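Sorting small jewellery: workshop tips from the Filwood open day

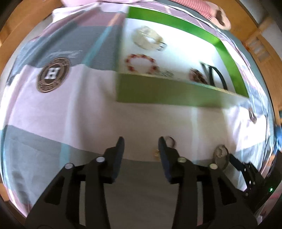 Bracelets in the green box, with a few small pieces still on the bedsheet beyond the gripper tips.

Filed under: Storage, Small items
Posted May 22, 2021

The Filwood open day ran 16 stations this year, most of them on household handling. The jewellery station, set up by Gistik, used a hand-held parallel-jaw gripper and a plain open box. Visitors were given up to 6 minutes each to move a mixed lot of bracelets, rings and odd bits into the box using the jaws only. The notes below cover what carried over to ordinary sorting at home, with tweezers, pliers or fingers.

Work surface

Use cloth. On a bare bench, a ring pushed by a jaw tip slides away before the jaws can close on it. On a bedsheet or a folded tea towel it stays put, and the fabric gives enough for the tips to get slightly under the edge. Pull the sheet flat first. A fold deeper than the ring is tall will hide it.

Printed sheets are workable, but small gold or bronze pieces are harder to find on a brown print. Start them on the plain part of the fabric. If you have a choice, use a solid pale colour.

Box

A rectangular box with low walls and a white floor is the best general choice. Dark cord and red beads both show up well against white. Pale beads less so; put those in first, against a wall, where the wall colour gives you an outline. Coloured walls also give a clear line for judging height as you come over the rim.

Do not use a box with a lid hinged on your side. The lid catches the wrist on the way in.

Order of work

1. Beaded bracelets. Close on one side of the loop, two or three beads deep. Gripping across the full loop squashes it, and a stretch bracelet will spring out when the jaws open.
2. Cord loops. These stand up against the wall if dropped near a corner. Leave them. A standing loop is easier to pick out later than a flat one.
3. Coins and discs. Tip one edge up against a fold in the cloth, then take it by the faces. Trying to lift a flat disc by its rim wastes time.
4. Rings, clasps and single earrings. Last, and one at a time. Close slowly -- the pads will roll a thin ring out sideways if they meet it off centre.

Keep metal pieces with hooks away from the cord. The Tradora table next door had a bin of 303 mixed findings that had been stored loose in a toolbox drawer, and most of the untangling there was hooks through cord.

Pads and tips

Soft pads grip beads better than bare plastic or metal. At home, a short length of heat-shrink tubing over plier jaws does the same job and keeps the plating from being marked. Replace it when it goes shiny. Wipe the pads with a damp cloth between lots, as lint from a new sheet builds up quickly and thin rings start to slip.

Check the fasteners on any tool with jaws before starting. A loose bolt lets one finger sag, the tips stop meeting squarely, and small pieces drop out low on one side.

Helpers

One person on the tool and one on the box works well. The second person holds the back corner and turns the box as needed. Agree on who moves first. Most spills at the station came from the box and the gripper travelling at the same time.

Costs

The Ortuño handout lists pads in packs of 4. Heat-shrink from the hardware store is cheaper and can be cut to length. Any shallow plastic box will do.

Next open day is in January. The station list had not been posted when this page went up -- check the notice board at the Filwood front desk. Bring your own jewellery if you like, but leave anything with glued stones at home.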